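**Ticket: hot water in kitchen stops after a short time, heater shows E4**
Opened by: Deividas Jõgi
Product: Flollum under-sink water heater, installed by Osico
Opened: 15/08/2026
Status: closed

Good morning. I am writing about the small heater which is under our kitchen sink. It was fitted in spring by Osico and until last week it worked without any complaint. Now the hot water comes for 11 seconds, then the heater makes a click, the display shows E4 and the water goes cold. If I close the tap and wait, I can do it again with the same result.

I have read the manual twice. On the page with error codes it goes from E3 to E5, so I do not know what E4 means. The manual I have is for the older model, I think, but it was the one in the box.

What I tried already:

- Switched the heater off at the wall for one hour. The same.
- Lowered the temperature setting by two steps. The same, only the click comes a bit later.
- Opened the cold side only. The cold water runs normally and does not change.
- Checked that the valve below the sink is fully open. It is.

The tap itself was bought separately from Seppälä.

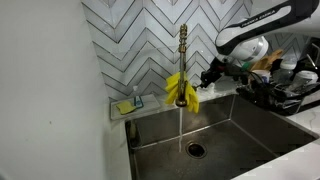
*Kitchen tap: single straight neck, brass-gold colour.*

I did not find a model number on it. If you need one, I can look for the invoice.

Kind regards,
Deividas Jõgi

---

**Reply from Bernadette Kavanagh, support**

Hello Deividas, thanks for the detail. E4 was added in the newer firmware and means the flow through the heater has dropped below the minimum while the element is on. The unit cuts the power to protect itself. So we are probably looking for a restriction on the hot side.

Could you measure the flow for us? Put a jug under the tap, hot side only, fully open, heater switched off at the wall. Tell me how many ml you get in one minute. Then do the same with the cold side. We'd expect 3000 ml or better on both.

I've sent the correct manual by email.

---

**Deividas Jõgi**

Thank you, the manual has arrived and it has the E4 page.

I made the measurement three times for each side, with a kitchen jug which has marks every 100 ml. Cold side: more than 3000 ml each time, the jug was full before the minute ended. Hot side: it starts strong, and then it becomes weaker while I watch. At the end of the minute I had a little over half of the jug.

So you are right that the hot side is restricted. What I find strange is that it starts well and then falls. If there was dirt in a pipe, I would expect it to be weak from the first second.
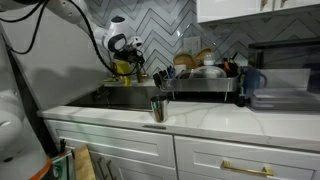 Is it safe to keep using the cold water while the heater has this error?
The cold pipe to the tap does not pass through the heater, so you can use it as normal and leave the heater switched off at the wall.

---

**Reply from Malachy Hennessy, second line**

Hi Deividas, Bernadette passed this to me. A flow that starts well and then drops often means something loose is being pushed against the filter mesh. When you close the tap it falls back, and the next time it looks fine again for a few seconds.

There is a small mesh in the cold inlet of the heater, behind the Masteck connector (the grey one). To get at it:

1. Heater off at the wall.
2. Close the valve under the sink, then open the hot tap to let the pressure out.
3. Put a bowl under the connector and unscrew it by hand. No tools needed.
4. Pull the mesh out with your fingers or tweezers and rinse it.
5. Check the rubber washer before you put it back.

Open the valve and let the hot side run until there is no more air, and only then switch the heater on.

---

**Deividas Jõgi**

I did it this evening. Behind the connector I found 2 pieces of white thread tape, one of them as long as my finger, folded against the mesh. The washer was in good condition. I rinsed everything and put it back as you wrote.

Result: hot side now fills the jug in the same time as the cold side. I ran hot water for ten minutes and E4 did not appear.

One remark for your documentation: in step 3 the connector was too tight for my hand, I had to use a rubber glove for grip. Also, please put the new manual into the box.

---

**Malachy Hennessy**

Glad it's running. I've added the glove to the instructions and told Osico about the tape. If E4 comes back, reply here and the ticket will reopen.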